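# Bus to Bullico

twenty-two stops. She'd counted them on the map and then agian on her fingers. 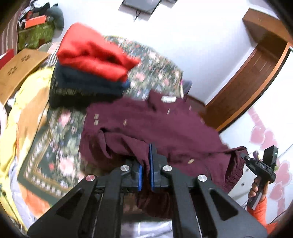 *Photo: Vieira / Mokus*

Rain all the way. Her mother's maroon thing in the bag, the one with the snaps, still smelling of the shop. 1,643 in the envelope. Not enough, the rent alone was 1,040, and the deposit on top.

"Bullico?" she asked the driver.

"Next but one."

She slept. Woke up in Dudel, end of the line, lights off, teh driver already out there smoking.

"You said next but one."

"You said nothing after."

No bus back till morning. She put the maroon thing on and started walking.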